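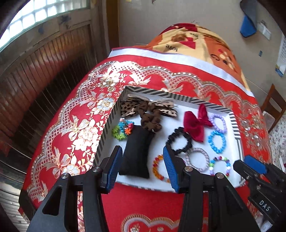

The Steltar Ruvska is a hand-held gripper kit sold for the recording of manual tasks in homes, shops and small workplaces. It is made by Steltar, a manufacturer based in Bemunville, and is supplied either as a single unit or as a matched pair. The operator holds the tool in the hand and carries out ordinary chores with its two fingers, while a camera mounted on the body records the work. The recordings are used to train control software for robot arms fitted with the same type of finger.

The kit is offered alongside a paid recording service of the same name, under which households are lent the equipment for a fixed term. The two are often discussed together, although they are priced and supported separately.

Background

Steltar began as a supplier of replacement jaws and linkages for packaging machinery. Its entry into recording equipment followed a contract with Räsänen, a robotics integrator that required large numbers of demonstrations of light household work and had found remote operation of full-sized arms too slow for the purpose. The first units were assembled by hand and lent to Räsänen staff. A revised version, with a lighter body and a changed finger profile, was released to outside customers the following July.

The name Ruvska was originally applied to the finger assembly alone. It was extended to the whole kit when the assembly ceased to be sold as a separate item, and older documentation still uses the term in its narrower sense.

Design

The gripper has two opposed fingers driven through linkages on either side of the body. Each finger is an open triangular structure with a soft pad on its inner face. Closing the trigger brings the fingers together symmetrically, and releasing it allows a spring to return them to the open position. There is no motor in the hand-held unit. The force applied to an object is therefore the force applied by the operator, and the opening width is logged by a sensor at the base of the linkage.

The complete single unit weighs 643 grams with its battery fitted. The manufacturer recommends that operators rest after each block of recording, and the paired version is supplied with forearm straps to relieve the wrists. Left and right units are mechanically identical and are told apart in software during pairing.

Finger pads are treated as consumable parts. They are held in a shallow channel and can be replaced without tools. Two grades are sold. The softer grade is intended for fabric, paper and small smooth objects, and the firmer grade for bottles, tins and kitchen utensils. Pads of different grades should not be combined on one unit, as the resulting grip is uneven and the opening sensor must be recalibrated.

The camera uses a wide-angle lens directed along the fingers toward the work. Straight features near the borders of the view, such as door frames and skirting boards, accordingly appear curved in the recordings. A correction profile is included with the software, although many customers choose to train on the uncorrected footage.

Contents of the kit

The standard kit contains one gripper, one battery, a charging cradle, a calibration card, four spare pads and a padded carrying case. The paired kit doubles the gripper, battery and pads and adds the forearm straps. A memory card is not included in either version. The printed manual is supplied in English and French.

Tasks

Steltar publishes a task list for use with the kit, divided into kitchen, laundry, desk and small-object groups. The small-object group is the most extensive. It covers the sorting of hair accessories and jewellery, the placing of bracelets on display pillows, the pairing of buttons, and the return of coins and keys to a dish. Such items are light, irregular in shape and prone to tangling, and they commonly lie across one another when kept in a tray. A stretch bracelet changes shape as it is lifted, and a coiled hair tie may catch on whatever is beside it.

Tasks in this group may be recorded on any stable surface. Beds and sofas are permitted by the guidelines, and patterned coverings are specifically encouraged, on the grounds that software trained only on plain tabletops performs poorly elsewhere. The operator is asked to begin each recording with the fingers open and clear of the objects, and to keep the grasped item within view until it has been released. Dropped items are to be left where they fall until the recording has been closed.

The laundry group consists chiefly of folding and hanging, for which the paired kit is required. Kitchen tasks exclude knives, open flame and hot liquids.

Recording service

Under the recording service, a household receives a paired kit by courier and completes an agreed schedule of tasks in its own rooms. Payment is made for each accepted recording. Recordings may be refused for insufficient light, for obstruction of the lens, or where a person's face is visible. Participants may request the deletion of any recording before it is passed to a customer, and printed personal information on walls, refrigerators or desks is blurred during processing.

During its first term the service accepted 3,772 recordings, of which 2,378 belonged to the small-object group. The remainder were drawn from the kitchen, laundry and desk groups. Equipment is inspected on return, and worn pads are replaced at no charge to the participant.

Pricing and support

The single kit was listed at $2,095 in the Steltar price schedule of Jul 8, 2023. The paired kit is quoted on request. Both carry a warranty on the linkage and sensor, with pads and batteries excluded. Repairs are carried out in Bemunville, and customers outside the region are responsible for the cost of return shipping. Schools and colleges may apply for a reduced rate on the single kit.

The recording software is licensed with the hardware and receives updates for the duration of the warranty. Files are written in an open format and can be read without the Steltar program. Räsänen maintains a converter for its own arms, which is distributed free of charge but is not covered by Steltar support.

Assessment

Reviewers have generally regarded the mechanism as the strongest part of the product. The fingers close evenly, the pads hold thin fabric without marking it, and the opening sensor has been found to remain in calibration over extended use. The ability to change pads without tools has been noted favourably by customers who record in several rooms in one session.

Criticism has centred on weight and on the trigger. Operators with smaller hands have reported difficulty in reaching the fully closed position, and the manufacturer now offers a shortened trigger as an optional part. The absence of any force measurement has also been raised as a limitation, particularly for soft objects, where the opening width alone gives little indication of how firmly an item is being held. The battery cover of early units was prone to loosening and was redesigned.

The charging cradle accepts only one battery at a time, including in the paired kit. A double cradle is sold separately.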